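Platley gripper trial – FAQ

Which grippers are we comparing?
Two handheld pairs. Kalto (soft pads) and Cadollow (metal finger plates). Same cable, same controller.

How many runs so far?
203 on Kalto, 51 on Cadollow. More comming in February.

Do I have to use both hands?
Yes for cloth tasks. One hand is fine for boxes.

Which controller?
Agbayani, old firmware. Don't update it – ask Ngọc Doãn first.

What's the cloth task?
Small box, cloth bundled round it. Open the cloth, get the box out, don't crush it.

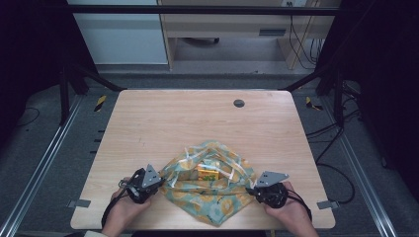 Go slow on the first fold. If the plates slip, let go and regrip, dont drag. A slip still counts as a run, so log it.

Cable keeps pulling on my wrist?
Leave more slack before you start. Still bad – tell Musyoka Rotich.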